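Robotics club: simulated kitchen round goes to the county showcase

The fall term of the Jevthorpe robotics club ended on 2023-12-18 with the last practice session before the break. The club split into 2 teams this year, Cusi and Pallum, and both have spent the term on the same task: programming a simulated robot arm to move small items between a kitchen counter and the cabinet over it.

All of the work so far has been done in simulation. Last year the club built its own arm from a kit and spent most of the spring fixing it. This year Jelle Michiels, who runs the club, decided that students should write and test their code on the computer first. Any student can open the kitchen on a school laptop and run an attempt without waiting for a turn on shared equipment.

The rules come from the Travetti student challenge. Each attempt lasts 300 seconds. A team scores when an item is set down on the named surface and the gripper has let go of it. Knocking something else over costs points. The layout changes between attempts, so a program that only works with one arrangement does not get very far.

Team Cusi wrote one long program that handles the whole job from start to finish. Team Pallum broke the job into short steps, with a check after each one. The second approach is slower, but when an attempt fails it is easier to find the step that caused it. Both teams have had the most trouble with shelves. An item on the open counter can be reached from several directions, but on a shelf the arm has to come in from the front and stay clear of the board and the cabinet sides.

Tuva Moen has kept the log for Team Pallum all term. Her notes list the starting layout, the code version and the result of each attempt, and she has asked Team Cusi to use the same format in the spring so that the two sets of results can be compared.
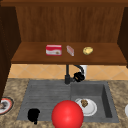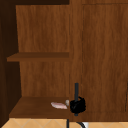 The simulated kitchen, with the cabinet shelves the teams have been working on.

The club will meet again when classes start back in January. The first sessions will go over how the gripper turns near a cabinet door, and students who missed that part in the fall should plan to attend. The showcase is in April, and each team may enter one program.

There is room for new members in grade 9 and up. No programming experience is needed, but students should be able to stay for the full session. Sign-up forms are in the front office and should be returned to Jelle Michiels before the first meeting of the new term.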